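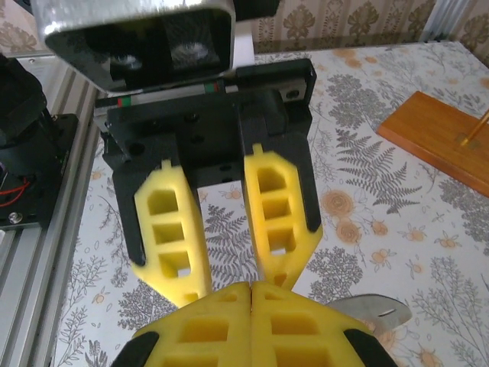
Rocío Cárdenas wrote in after the first version of this review to say that her Fliltanow dehumidifier never reached its rated output, and asked whether mine did. It did not. At 68 degrees in the basement the tank took in well under the figure on the label, which assumes a much warmer room.

The unit draws 287 watts on high and covers 400 square feet without trouble. The humidistat reads high — a separate meter put it four points off — and there is no way to adjust it. The drain hose fitting is a standard thread. The filter slides out from the back and rinses clean.

The timer resets after a power cut. I run mine on continuous drain and leave the timer alone.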